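Iker Salcedo has spent the winter teaching a pair of robot arms to weigh groceries, and he would like it known that he is not bored. "People assume I'm bored," he says, before I have asked. "I'm mostly irritated, and that's a different condition."

Salcedo collects demonstrations at Vutholm, a small automation company in Vallejo. A demonstration, in the house vocabulary, is one complete run of a task with a human driving the arms: pick up the thing, put it on the scale, let the number settle, put the thing back. The runs go into a model called Mevow, which is supposed to learn the job from them. The day I visit, the tally on the whiteboard stands at 406.

"Of which 74 are garbage," says Lucía Villalobos, who reviews them. She says it pleasantly. Salcedo looks at the whiteboard.

## What counts as garbage

Villalobos has a generous definition. A run goes out if the driver releases the fruit before it touches the scale. It goes out if one of the recordings has a hole in it, or if the arm stops halfway while the driver thinks about lunch.

"The model can't tell hesitation from technique," she says. "If Iker pauses over the basket for four seconds, the model learns that a pause is part of picking up a mango. Then we have a robot that contemplates."

I ask whether it ever did that.

"In October. It was very moving to watch, and completely useless."

The opposite problem is driving too well. Salcedo got so fast at limes that his runs all looked alike, and the model fell apart when a lime turned up two inches from its usual place. Now he shifts the basket and the scale between batches and is under orders to fumble once in a while, provided he recovers. "I've been asked to make mistakes in a professional manner," he says. "My mother would like that in writing."

## Why fruit

The customer, Plasitz, packs mixed produce boxes and wants them portioned by weight. Villalobos had hoped to begin with something square. She got dragon fruit.

"It has handles everywhere and none of them are handles," Salcedo says. "You grab a leaf, the leaf bends, the fruit stays where it is. A mango is a bar of soap. Limes are fine. I have nothing to say against limes."

Cups were added later, for the loose items. They are easy to hold and easy to crush, and the first batch of cup runs took him 20 tries before Villalobos kept one. He remembers the number. She had forgotten it, or says she had.

The three views below come from the cameras she checks against each other. The basket gets moved between runs. 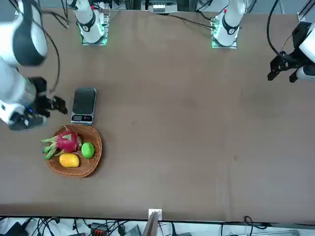
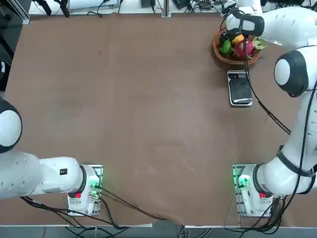
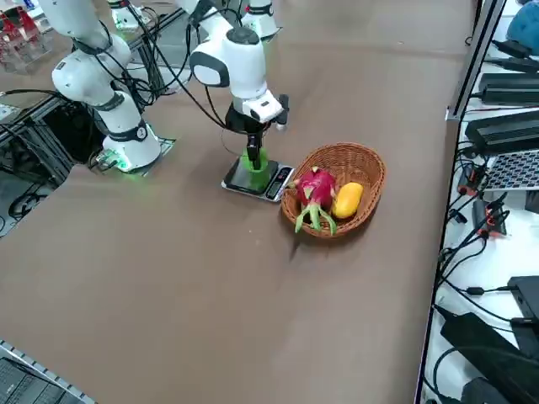
## When it's done

Neither of them will give me a date. Villalobos wants more runs with the basket in awkward spots, and she wants a second driver, on the theory that Mevow is currently learning to be Iker.

"There are worse things to be," Salcedo says.

"It sighs before the dragon fruit," she says.

It can't sigh, he tells me. It has no way of sighing. Then he goes back to the controls, moves the scale over by a hand's width, and starts the next batch with a lime.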